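**Tea, and giving it up (sort of)**

Hello again from the back room at Tarness! I promised last month I'd write about my great caffeine experiment, so brace yourselves.

I used to have my first tea before I'd found my slippers, then two more by ten, then a big one with lunch, and I was sleeping terribly. Encarnación Tejada told me to try a month with no tea after noon. I lasted four days, had a sulk, and started over. The second try stuck – mostly thanks to the roasted barley stuff that Declan Conneely brought in, which smells like toast and tastes a bit like the inside of a bread box (I mean that kindly). Let it steep a good long while and add a drop of milk.

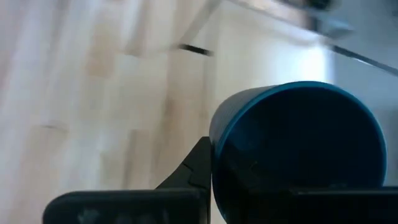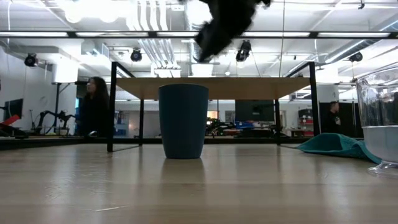
*Dark blue cup, two views.*

My sleep is better, I think. I still wake up at silly hours, but I go back under instead of lying there planning the garden. The headaches were real for the first week, so go down slowly if you're a heavy drinker like me! Saturnino Bermúdez quit all at once and was not fit company.

What I do miss is the four o'clock break itself, so I've kept it, and I just have the barley or hot water with lemon. Rooibos is next on my list, and I'd love to hear which kinds are worth buying. Drop a note in the newsletter box by the stairs, or catch me at lunch. If enough of you write in, I'll run the favorites in the May issue.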